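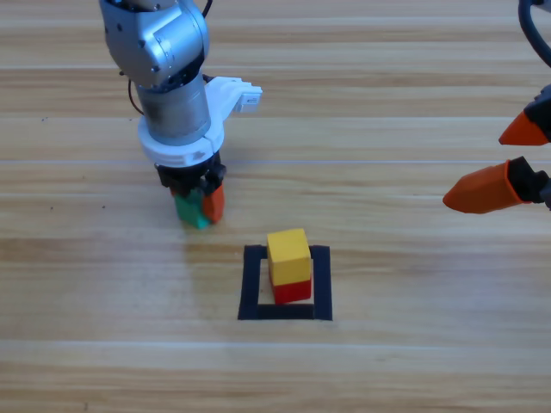
Two-arm stacking at a taped target, Sekbridge bench

About Clotier

Clotier writes working rules for small robot benches. We mean the kind of setup you can fit on a table: one or two arms, some blocks or parts, and a few people who would like to get the same result tomorrow that they got today. We started in September with a shared document of 31 rules, most of them learned the hard way, and it has grown to 103. We love this stuff! A good bench rule saves an afternoon, and a really good one saves a gripper.

What we do

Our main work is the Istidano bench guide, which covers layout, shared workspace, handling, stopping and record keeping. Each rule fits on one page and says what to do, who checks it and how to tell when it has been broken. If we can't write that last part, the rule goes back in the drawer until we can.

We test everything at our own bench in Sekbridge before it goes into the guide. Colored blocks are our favorite test parts, and we'll happily defend them to anyone (they're cheap, they have clear edges, and a bad placement shows up right away).
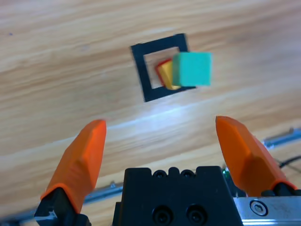

A rule also has to make sense to someone who wasn't in the room when it was written. So we hand each draft to a person who has never seen the task and ask them to set it up from the page alone. It's a humbling exercise, and we've rewritten whole sections after one try. The chapter on marking a target went through this more than any other, and it's now the part readers write to us about most.

Some rules we care about a lot

Mark the target on the table itself, and decide before the run what counts as inside. Does an overhang count? Does touching the tape? Write it down first.

When two arms share a target, only one goes in at a time. The other waits outside the marked area, whether or not it is carrying something. 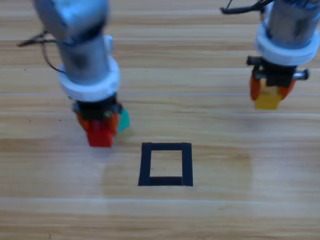

Agree on the waiting position as well. We used to leave this to whoever wrote the program, and everyone picked a different spot. Now the guide asks for a named waiting position for each arm, kept on the same sheet as the stop procedure.

Keep hands out while the arms are powered and able to move. Reaching in to nudge a block is a stop, every time, and it goes in the log as a stop.

Log the ugly runs too. A stack that ends up crooked is a result, and we want to see it in the record next to the tidy ones.

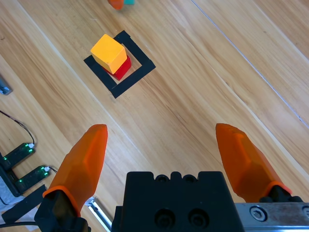 Cables get their own chapter, and yes, it's a long one. Walk the full reach of each arm at low speed before the first run of the day, and look at every cable while you do it.

Working with us

Labs, schools and small shops can use the Istidano guide as it stands or ask us to go through their bench with them. A bench review takes 2 days. Szczepańska, our sister workshop, runs the same review in Polish and keeps the translated edition up to date.

Found a rule that doesn't work at your bench? Please send it in with your log sheet. We read every one, and plenty of the current wording came from readers.

Page last updated Apr 5, 2021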